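Lærke Toft
Friday, December 20, 2024

1/ Okay, the winter break has started and I finally get to talk about the thing I've been boring my family with since June: paper marbling! You float paint on thick water, you lay a sheet of paper on top, you lift it off and there's a pattern on it. I am completely gone on this hobby.

2/ I got into it through an old account book. My aunt found it in a box in Dondovton and the inside covers had these swirls, dark red and blue with tiny cream veins all through. I kept opening it just to look at the endpapers and never read a single line of the accounts (sorry to whoever kept them so neatly).

3/ The thick water is called size. Mine is carrageenan, a seaweed powder, blended into water and left overnight so the bubbles can rise. My first batch I used after an hour. Every bubble left a little white circle on the paper. It looked like the measles.

4/ You can also use methyl cellulose, and lots of people love it for classes. I find the lines come out a bit softer. Carrageenan gives me crisper edges, but it goes off in a few days and you WILL know when it has gone off.

5/ The paper needs alum first. That's what makes the color grab on and stay. Dissolve it in warm water, sponge it over the sheet in even strokes, let it dry flat under a board. Pencil an X on the back before you start! Once it's dry you can't tell which side you did, and I have marbled the wrong side more times than I'd like to admit.

6/ Paint: I use plain acrylics thinned with water until they drip off the brush like milk. Some colors float beautifully and some sink straight to the bottom like they have somewhere to be. My yellow is a sinker. A tiny drop of surfactant helps, and I mean tiny, off the end of a toothpick.

7/ Every color you drop pushes the others out of its way, so the first one ends up as thin veins and the last one stays as big round spots. It took me weeks to see that this is how those old papers get their veins. Dark first, light last, or the other way around, and you get a totally different sheet from the same jars.

8/ Then the combing, my favorite part. Rake up and down the tray with a stylus, then once across with a fine comb, and you have nonpareil, those tight little scallops you see in old books. I made my comb out of pins and two strips of cardboard. It leans to the left and so do all my patterns.

9/ Someone in the Briem bookbinding group asked what I do about drafts and dust. I skim the size with strips of newspaper right before every sheet, full width of the tray, pulled slowly toward me. It picks up dust and leftover paint in one go. Don't skip this even if the surface looks clean.

10/ Laying the paper down: hold two opposite corners, let the middle sag and touch first, then lower the rest in one smooth move. If you hesitate you get a line. I have a whole drawer of sheets with hesitation lines, and I use them for gift tags, and people like them!

11/ Space matters more than fancy tools. You want a big flat surface you can wipe down, with room for the tray, the paper stack and your elbows. A pale top is great for this, as stray drops show up right away.

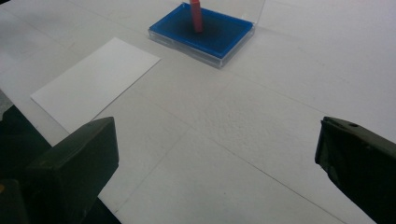 12/ Rinsing and drying. Run cool water gently over the sheet on a tilted board until the slimy feeling is gone, then hang it over a smooth rod. Clothespins leave dents. Once it's dry, press it under heavy books overnight, or iron it on the back with a cloth in between.

13/ What I'm trying over the break: a double marble. You do one sheet, dry it, alum it again and go over it with a second, paler pattern. I saw one in the window of the print shop in Gismont and stood there so long that my coffee went cold.

14/ If you want to start small, a baking tray and a pack of cheap drawing paper will get you through your first afternoon. Keep that tray for paint from then on, though. Mine is never seeing a cookie again.

15/ Show me your papers if you make any, especially the weird ones! I'll post the double marble when it's dry, whatever it looks like.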